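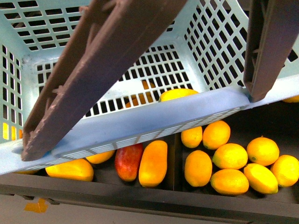
Wet sieving of the bulk soil from the lower terrace at Bromora resumed in March and is now complete for the two southern trenches. Samples were taken by context, logged at the trench edge and floated before the heavy residue was passed through a nest of sieves. Mesh size decides what is recovered. A plastic basket like the light blue one, with its rows of small rectangular openings, is adequate for rinsing sherds and larger bone, but fish vertebrae, beads and charred seed need a much finer mesh.

The season produced 129 samples. Of these, 100 have been sorted and the remainder are drying at the Avcı store. Charred barley occurs in most of the hearth deposits. Grape pips are confined to the fill of the rock-cut pit, together with two fragments of a clay stopper. The pit cuts the plaster floor and so must be later than it, although the pottery from both is of the same general type — coarse, grit-tempered and poorly fired.

Residues have been bagged by fraction and entered in the Pluvum database under the existing context numbers. Labels written in the first week used the old grid. These have been corrected in the database, but the bags themselves still carry the earlier numbers and should be checked against the concordance before any are opened.

Seed samples for radiocarbon dating will be selected once sorting is finished. The Aretti laboratory requires single grains, cleaned of rootlets and packed in foil.

Posted Jul 18, 2025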